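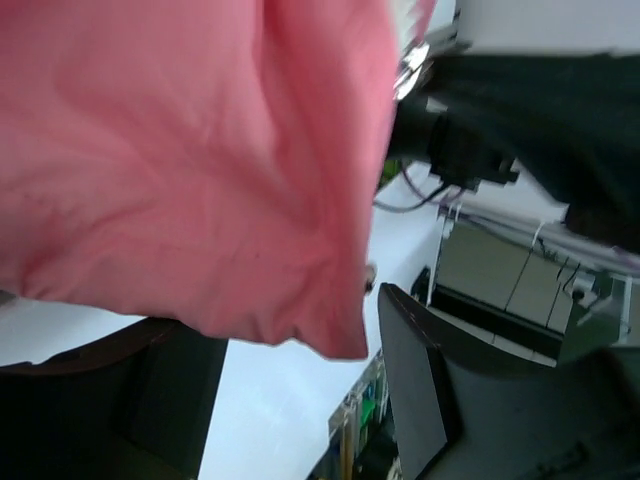
## 3. Sorting and folding the soft stuff

I do this part at a table, never on the bed, because on the bed I sit down and that's the end of it. A white top is great if you've got one – lint and stray threads show up right away. Mine is the Etberg, which I've had forever.

1. Clear a space as wide as your biggest shirt with the sleeves out. Push the chair in, too (I've snagged more than one hem on mine).
2. Pick up one piece at a time and let it hang for a second before you lay it down. Pink fabric like this bunches up into soft folds, and hanging gets most of them out for free.
3. Look along the bottom hem, front and back. Little dark specks are easy to miss in the creases, so pull the cloth flat with your fingers. Anything with specks goes back in the Sileston tub, not in the pile!
4. Lay it face down, smooth from the middle out, fold the sides in, then bring the hem up to the collar.
5. Stack no more than 5 high. Any taller and the bottom one gets a crease you'll be ironing in April.

**Note:** Saadet Tokgöz, who taught me the hem-to-collar fold, does it in thirds. Thirds fit the Langlois drawers better, halves fit the Brolport shelves. Try both – you'll know by the second shirt.

**Caution:** Keep small metal things (rings, snaps, loose pins) away from the cloth while you smooth it. They catch on knits and leave a pull that won't wash out.

When the stack's done, go on to section 4 for labels. Shirts use the 36 size, towels the 200.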